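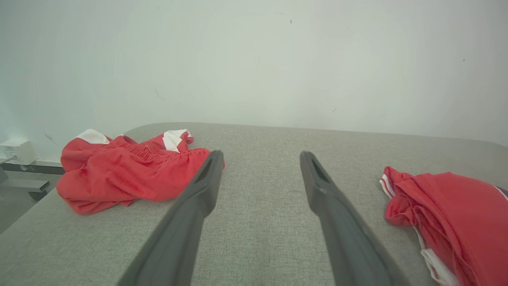 Comparing Two Finger Designs for Picking Up Clothing
Project report, Thijs Maes and Hafiz Kwok
Kullville, 1 May 2026

1. Background

Our project began in December as a general laundry sorting task. The plan was to have the arm pick garments off a soft surface and drop them in a bin by color. After the first few weeks we cut it down. The arm and the controller did what we asked of them, but the fingers did not hold fabric well, and everything after the pick depended on that. The question for this report is therefore smaller: which of the two finger sets we had available picks up crumpled clothing more reliably, and what does the wrist camera need to see for the pick to be planned at all?

2. Equipment

The arm is the Pladus that belongs to the lab. We call the two finger sets by the names on the order sheet. The Vogler fingers are flat pads with a rubber face. The Driditz fingers are dark gray, narrow toward the tip, with a slot let into the tip. Both sets fit the same gripper body, so the motor and the closing force setting stayed the same for all trials. The camera sits at the wrist and looks out past the fingers.

We did the clothing trials on a gray upholstered surface with a white wall behind it. Our earlier trials were on a bench top, where both finger sets did better than they should have. A hard surface lets the fingers press down and scrape cloth together. A padded one gives way, and the tips sink in before the cloth moves.

3. Method

Each trial used red garments with white trim, dropped by hand so that they landed crumpled. We kept to red and white on purpose. Against gray the red separates easily, and we did not want segmentation errors mixed in with grip errors. The white trim was harder. With a white wall in view, the first version of our mask dropped the trim when it lay near the top of the garment, and the pick point moved down by a few centimeters. Hafiz fixed this by masking out the wall before the color step.

Each finger set got 100 attempts. An attempt counted as a success if the garment was lifted clear and held until the arm reached the bin. We saved 3,571 camera images over the project and labeled 596 of them by hand for the mask.

4. Results

The Driditz fingers were better on folds. If a ridge of cloth stood up between the tips, they closed on it and kept it. Waistbands were the best target, as gathered elastic holds its shape and does not slide out.

The Vogler pads were better on flat areas, where the rubber dragged the cloth into a small fold before the pads met. On thick bunches they often pushed the garment away – we saw this most when the approach was low.

Neither set was good at the edge of the surface. The padding curves down there and one finger touches before the other.

The narrow fingers also block less of the view. They still pass in front of a garment that lies to one side, so we take the planning image before the final approach and do not update it after that.

5. Problems

We lost 2 days to a loose connector on the camera cable. The closing force was set once at the start and never tuned for each finger set, which may be unfair to the Vogler pads. All garments were light sportswear. We can't say anything about denim or towels.

6. Next steps

We would keep the Driditz fingers and glue a thin rubber strip to the inner faces, leaving the slots open. Thijs has drawn a version with a shorter tip for printing.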